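Ein Bad am Abend: was der Juli mit unserem Wasser macht
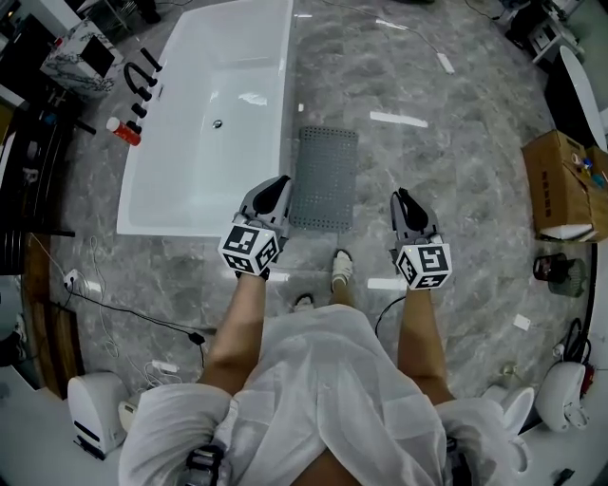
Seit Anfang Juli fragen mich fast alle, die bei uns im Haus Gultwood ankommen, noch vor dem Zimmerschlüssel nach dem Wasser. Ob es wirklich so weich sei, wie man es im Dorf erzählt, und ob man davon schöne Haare bekomme! Das mit den Haaren kann ich nicht versprechen, meine eigenen sind der beste Gegenbeweis. Aber weich ist es, und wer aus einer Gegend mit viel Kalk kommt, merkt es am ersten Abend, wenn die Seife einfach nicht von den Händen will. Im oberen Bad mit dem grauen, marmorierten Fliesenboden und der großen rechteckigen weißen Wanne merkt man es noch ein bisschen mehr, weil man dort eben länger liegt, als man sich vorgenommen hatte. Und weil so viele gefragt haben, schreibe ich diesmal ausführlicher über das Baden, auch wenn ich eigentlich vom neuen Kräuterbeet erzählen wollte (das kommt beim nächsten Mal, versprochen).

Bei uns zu Hause war Baden eine Sache für den Winter. Meine Großmutter ließ im Oktober das erste Mal ein und im März das letzte Mal, dazwischen roch das ganze Treppenhaus nach Fichtennadel. Im Sommer wurde geduscht oder, wenn es nach ihr ging, mit dem Gartenschlauch nachgeholfen. Ich habe lange gebraucht, um mich davon zu lösen. Heute bade ich im Juli fast lieber als im Januar, nur eben anders: lauwarm, spät, bei offenem Fenster, und ohne jeden Ehrgeiz, danach rosig und erhitzt ins Bett zu fallen. Man hört draußen die Schwalben, dann irgendwann keine Schwalben mehr, und dann ist es Zeit, den Stöpsel zu ziehen.

Herman Lumenta, der uns seit vielen Jahren die Badezusätze mischt, schwört im Sommer auf Lavendel und ein wenig Zitronenmelisse. Seine Mischung heißt Uvirine, und bitte fragt mich nicht, woher der Name kommt, ich habe von ihm inzwischen 5 verschiedene Erklärungen gehört und glaube keiner davon so ganz. Zwei Esslöffel reichen für eine volle Wanne. Wer mehr nimmt, riecht noch beim Frühstück danach, was die Tischnachbarn je nach Gemüt reizend oder anstrengend finden. Die Kräuter kommen in das kleine Leinensäckchen und das Säckchen unter den laufenden Hahn, bitte nicht lose hinein! Ich habe schon mit einer Häkelnadel Melisse aus dem Abfluss geangelt und möchte das nicht wieder tun.

Zum Lauwarmen noch ein Wort, denn darüber gehen die Meinungen bei uns am Küchentisch weit auseinander. Ich halte den Ellbogen ins Wasser, wie man es bei kleinen Kindern macht, und wenn ich dabei nichts Besonderes spüre, ist es mir gerade recht. Herman mag es ein gutes Stück kühler und behauptet, alles andere sei Suppe. Probiert es einfach aus und lasst euch von uns beiden nicht hineinreden. Wer einen schwachen Kreislauf hat, bleibt besser kürzer drin, steht langsam auf und trinkt vorher ein Glas Wasser. Eine Karaffe steht immer auf der Anrichte im Flur, meistens mit Gurke, manchmal mit Pfefferminze, je nachdem, was der Garten gerade hergibt.

Nach dem Bad gehört für mich das Nichtstun dazu. Also Bademantel an, Füße in die Schlappen und dann eine Weile irgendwo sitzen, wo es kein Programm gibt. Hinter dem Haus stehen die zwei Liegen unter dem Nussbaum, und falls dort unser Kater Romeo schon liegt, darf man ihn ruhig ein Stück zur Seite schieben. Er tut sehr beleidigt, kommt aber wieder. Von den Gästen, die jeden Sommer kommen, lesen die meisten dort genau 2 Seiten und schlafen dann ein, das Buch auf dem Bauch. Ich finde, ein größeres Lob kann man einem Garten gar nicht machen.

Noch ein paar praktische Dinge, damit ich sie nicht wieder vergesse. Das Bad oben könnt ihr abends bis 11 Uhr benutzen, danach rauscht die Leitung über dem Eckzimmer doch sehr. Tragt euch bitte am Nachmittag in das Heft neben der Treppe ein, dann gibt es kein Gedränge im Flur. Frische Handtücher liegen im Schrank auf dem Treppenabsatz, nehmt euch ruhig das große. Das Säckchen Uvirine kostet weiterhin nichts, wenn ihr es hier benutzt; wer welche mit nach Hause nehmen möchte, sagt mir am besten schon bei der Ankunft Bescheid, Herman mischt nur kleine Mengen.

Und wer nach dem Baden noch Hunger bekommt, was bei dieser Luft keine Seltenheit ist: Im Mendes, drüben am Marktplatz, gibt es den ganzen Juli über kalte Gurkensuppe und das dunkle Brot mit den Walnüssen. Die Küche macht dort recht früh zu, also lieber vorher kurz anrufen. Grüßt bitte schön von mir, ich schulde ihnen noch ein Glas Quittengelee.

Zuletzt aktualisiert: Juli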